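Oluf Hjaltested
15/05/2020

1/ Today I am writing about cables. I know it is not an exciting subject, but in our store room at Sindum there was one drawer which could not be opened anymore, and I promised Bergþóra that I will finish it before the summer.

2/ The drawer had power cords, monitor cords, chargers for telephones which we do not have anymore. All in one big knot. I needed a full evening only to separate them, with tea.

3/ My rule is simple. Every cord gets its own coil and its own strap. I do not use rubber bands, they become dry and break, and then they stick to the jacket of the cord. Wire ties from the package are also not good for thick cords.

4/ For the power cords I take hook-and-loop straps. I bought a roll from Waltura, 100 pieces, and I think it will be enough until September at least.

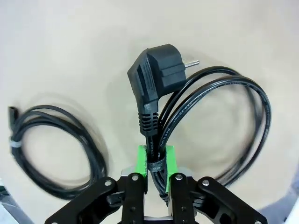 Power cord with Schuko plug, strap closed around the strands.

5/ Please read what is printed on the jacket before you put a cord away. On this one you can find BAOHING and a little further the mark mm². The letters are small, so I use my reading glasses and a lamp from the side.

6/ How to coil: hold the plug in one hand and make loops as long as your forearm. Do not wind around the elbow. I did it this way for many years and all my cords got a twist which never went out again.

7/ Somebody asked me yesterday if the plug should be inside the coil or outside. I like outside. Then I can see from the top which type it is and I don't need to open anything.

8/ Bergþóra Ingvarsson does the opposite, she hides the plug in the middle so the pins do not scratch the other things. We have discussed this for longer than I want to admit :)
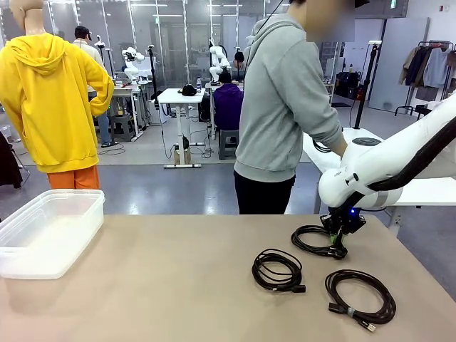 9/ A box without a lid is my favorite for storing cords. With a lid I become lazy and put the cord on top of the lid, and after one week there is a new pile. I also prefer a box which lets some light through, like the milky one on the left side of the table, so it is possible to guess what is inside. The big coils go in first and the thin ones after.

10/ Up to eight coils in one box, more than this and they begin to catch each other. If you have a really long extension cord, give it a hook on the wall.

11/ Labels: I write on paper tape, only the length and the device. "Monitor, long" is enough. Bergþóra wants numbers and a list in Rarkivbridge. She can make the list.

12/ Next is the drawer with the adapters. If you have a good idea for the very small ones, please write it under this post. I tried an egg carton and they fall out when I pull the drawer too fast.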